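Checking wrist-camera renders before training a grasp policy

Our method trains the policy on simulated wrist views only, so an error in the camera mount ends up in every episode. The check below is run once per gripper model, before any objects are loaded. You need the Brisska scene files and a working copy of the Runditz renderer.

1. Load the gripper alone, with a plain gradient background.
2. Open the fingers fully and set the random seed to 42.
3. Render a single view from the wrist camera and save it without resizing.

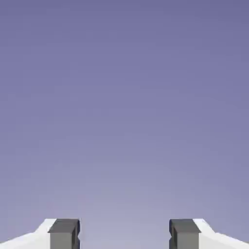 Fukska, November

The two dark pads should sit at the same height, with their inner edges parallel and the gap clear. Compare the left and right halves by flipping one over the other. If the outlines differ by more than 2 pixels, correct the camera's roll first, then its sideways offset, and render again.

Next, look at how much of the view the fingers take up. We keep them to a narrow strip at the bottom. In our tests, policies trained with the camera tilted further down learned to close on the pads' own outline and missed small parts near the top of the view.

4. Save the mount values to the config file.
5. Add the table and objects, then render 16 test views with random lighting.
6. If the finger outlines match the first render in all 16, start the full run of 1000 episodes.

Do not randomise the mount at this stage. Sekar Govindasamy's notes on mount noise cover that step separately.

Mawar Khoo and Dimas Osman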